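Chapter 4
Fired Clay in Daily Use

4.1 Scope of the chapter

Chapters 2 and 3 dealt with clay as it is dug, cleaned and shaped. We now turn to what happens after firing, when the piece leaves the kiln and is put to use. The main subject is the glazed drinking vessel, a small object that meets heat, acid, knocks and washing over many years.

Three terms are needed from the start. The body is the fired clay itself. The glaze is the layer of glass fused to its surface. The fit is the relation between the two as they shrink on cooling. If the glaze shrinks more than the body, it is left in tension and may craze, that is, form a net of fine cracks. If it shrinks much less, it is left in compression, and in bad cases flakes away at rims and handle edges. This second fault is called shivering. A slight compression is wanted, as glass resists squeezing far better than it resists pulling.

4.2 Water uptake

The share of water that a fired body can soak up is its absorption, given as a percentage of dry weight. It is found by weighing the piece dry, boiling it in water, wiping it and weighing it again. Matei and Rieger used this method on 20 earthenware cups from the Gadumia pottery and reported wide scatter between pieces from the same shelf. They put this down to uneven kiln temperature — a point taken up in section 4.5.

Absorption matters even where the glaze is sound. The foot ring is often left bare, and water entering there makes the body swell slightly over months. The swelling stretches the glaze and can cause crazing long after sale.

4.3 Handles and joins

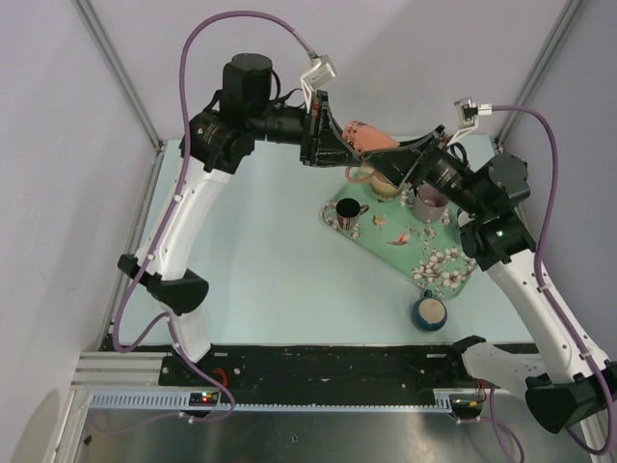

A handle is normally made apart from the body and fixed with slip while both are still damp. The join is the usual place of failure. If the handle is drier than the wall, the two parts shrink by different amounts, and a crack opens at the upper root, where the load is greatest when a full vessel is lifted. Cast handles formed in one mould with the body avoid this fault but leave a seam that must be trimmed.

The load on the upper root can be worked out from the filled weight and the distance from the wall to the grip. The method is set out in section 4.4, using measurements by Ngau.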